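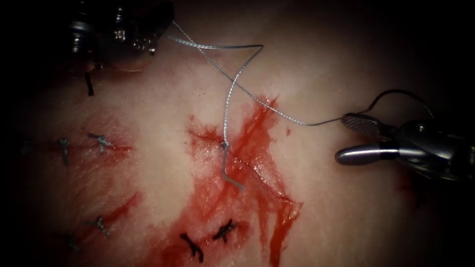 Senitz students teach robot arms to stitch

A student project at the Senitz technical college has spent the year getting a pair of robotic surgical arms to carry out part of a stitch without a person at the controls. The group, called Lultia, will show its work in June at the Randum student robotics meeting, where it has been given a place in the medical section for the first time.

Lultia began as an evening club for students of mechanical engineering and has since taken in members from computing and from the nursing school across the road. They meet every Wednesday at half past five in a ground-floor laboratory, and the session usually runs until the building closes at nine.

The arms are worked from a console in the same room. A student sits at it, looks at the camera picture and moves two hand controls, and the instruments follow. Everything the hands and the instruments do is stored together with the video. The stored stitches are then used to train a program that is meant to take over certain steps.

Up to the end of last term the group had stored 1,350 stitches. Of these, 306 were thrown out after checking. Some had gaps in the video, and in others the person at the console had stopped halfway to talk to someone or had pulled the thread right through and had to begin again. The students now keep such attempts in a separate folder, as one of the computing students wants to use them to train the program to notice when a stitch is going wrong.

All the work is done on practice pads, the same sort used to train nurses and medical students. Cuts are made in the pad with a scalpel and simulated blood is added. In the first months the group left the blood out, and the program learned to find the cut on a clean pad very well. When blood was put on for a test in front of teaching staff, it picked the wrong place again and again. Since then a stained pad has been the normal case, and old stitches are left in so that the program sees knots and thread ends that have nothing to do with the job in hand.

Thread has given the students more trouble than anything else. A needle keeps its shape and can be followed from one picture to the next. Thread bends, crosses over itself, slides under an instrument and comes out somewhere else. One student spent most of the autumn term on the single matter of telling which end of a loop leads back to the needle, and the code she wrote for it has been replaced twice.
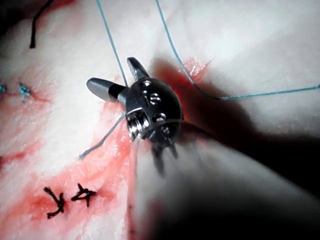 How much of the stitch does the robot do by itself?

At present the program can pick up the needle, turn it in the jaws and push it through one side of the cut. A student at the console takes over for the other side, for pulling the thread through and for the knot.

The group had planned to include the knot this year and has put that off. A knot needs both arms at once, with one instrument holding the short end while the other makes the loops, and small errors add up quickly. In tests on the console, even members with a lot of practice sometimes dropped the short end and had to hunt for it on the pad.

Learning to use the console takes several weeks. New members start without a needle, picking up rubber rings and putting them on pegs. After that they drive the needle through foam, and only then do they move on to the pads. The college asks that anyone whose stitches are stored for training has passed a short test first, which consists of four stitches in a row with no dropped needle. Most people need three or four tries at it.

The nursing students have had a large part in deciding what counts as a good stitch. They drew up a one-page sheet which covers how far from the cut the needle goes in, whether both sides match, and how tight the thread is left. Each stored stitch is marked against the sheet by two people who did not make it. Where their marks differ by more than one point, the stitch is looked at again at the next meeting. The engineering students had at first only measured time, and the fastest stitches turned out to be among the worst on the sheet.

Money has come from several places. The arms and the console belong to the college and are used for teaching during the day. Dreßler, a workshop in Senitz that makes fittings for laboratories, machined a new base plate for the group at no charge and has offered to make a second. The remaining costs for the year came to 1,840 euros, most of it for pads, needles and thread. Half of this was paid by the college's fund for student projects, and the rest came from a repair day held in the spring at which members mended bicycles and lamps for a fee.

The base plate made a clear difference, according to the group. Before it was fitted, the table moved slightly whenever somebody leaned on it, and the position of the pad had to be measured again several times an evening. It now stays put from the start of a session to the end. The old table has gone to the electronics club.

Lighting is still not as the students would like it. The lamp shines strongly on the middle of the pad and leaves the sides dark, and the metal of the instruments throws back bright spots that the program has at times taken for the needle. Two members tried a sheet of frosted plastic in front of the lamp in the winter. It took away many of the bright spots but also made the thread harder to see, and it was removed again after a fortnight. A lamp with adjustable brightness is on the list for next year.

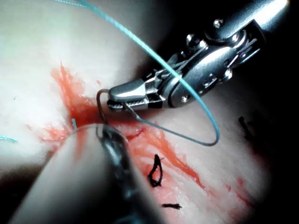
A curved needle, held in the jaws of an instrument, passes into the practice pad during work on a stitch.

The Randum meeting lasts two days. Lultia will give a talk of fifteen minutes on the first morning and has a table in the hall for the rest of the time. As the arms are too heavy to take along, the students will show recordings and bring a laptop on which visitors can mark stitches with the same sheet the group uses. The marks given by visitors will be kept and compared with the group's own.

There is no prize in the medical section this year. Each team gets a written report from the judges, and the Senitz students have asked for comments on their way of splitting the work between the program and the person at the console. At the moment the change is made by pressing a foot pedal. Several members find that they press it too late, after the program has already begun to pull the needle off to one side, and there are two different ideas in the group about what should be done. One is a sound that warns the person a second before the program becomes unsure. The other is to make the program stop completely and wait. Both have been built, and each has been tried for one evening.

The college has agreed that the project may go on in the same laboratory for another year. Five of the present members will leave in the summer when their courses finish, and the group is writing a handbook so that the console test, the marking sheet and the cleaning of the instruments are carried on in the same way. The chapter on cleaning is complete. The one on setting up the cameras is being rewritten after a new member followed it word for word and ended up with the picture upside down.

The stored stitches will be made available to other student groups once the marking has been completed. A club from Randum has already asked for them and plans to try its own thread-finding program on the same material. The two groups have agreed to use the same file names and the same sheet, so that their results can be put next to each other.

New members can join Lultia at the start of the autumn term. No experience with robots is needed, and students from all courses at the college and the nursing school may apply. Places at the console are limited, so beginners are taken in small groups and are given their first session in the order in which they sign up. The list is kept at the laboratory door, and those who would like to look on first can come to any Wednesday session from half past five.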